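Clokalar adhesive notebook, December, entry 23
Bench 5, afternoon 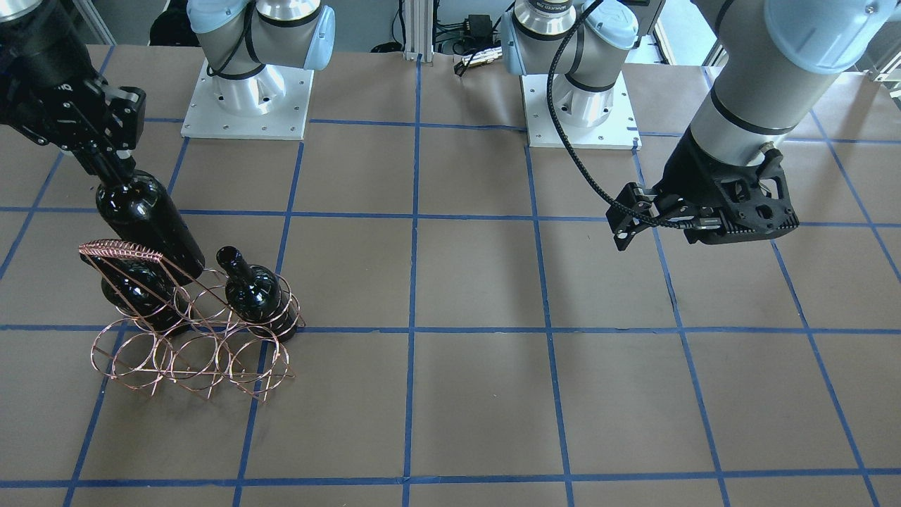 Blue tape grid on the tabletop.

Continuing the residue work on the Briker low-tack film. Last entry ended with the glass coupons, which all peeled clean and told us little. Moved on to painted steel and the two powder-coated panels from Pirnstead.

Strips cut at 25 mm, applied with the hand roller, two passes each way. Dwell overnight under the lamp, then back to room temperature before peeling. Peel at 90 degrees on the small tester. The 180 fixture is still out of true and I don't trust it below the middle of its range.

Painted steel: smooth trace, no stick-slip, no visible transfer. A solvent wipe on a white swab came up clean.

Powder coat, smooth panel: the same, slightly higher peel force.

Powder coat, textured panel: transfer on strips 5 and 7, both at the end where the strip was pressed down first. Faint haze under raking light, gone after one wipe with isopropanol. Strip 6 was applied with the same roller and had none. Possible causes: roller pressure at the start of the pass, or finger contact with the adhesive when the strip came off the liner. I wore gloves for the later strips but can't say at which one I started. Should have written it down.

Shanthi Mondal suggests the haze is plasticizer and would show on any strip left long enough. Her test for this is to leave two strips on the textured panel and pull one early, one late. Set up at 4:15, marked A and B in pencil on the panel edge. Do not move the panel.

Load cell zero drifted during the run, almost 7 counts by the last strip. Corrected in the sheet, raw values kept in the second tab. Re-zero between panels from now on.

Film stock: lot 734 is nearly finished. The next roll comes through Thambiah and the lot will change, so the textured panel has to be done before we open it.

To do:
Repeat strips 5 and 7 with gloves throughout.
Shim the 180 fixture.
Ask Pirnstead for the cure schedule on the textured panel.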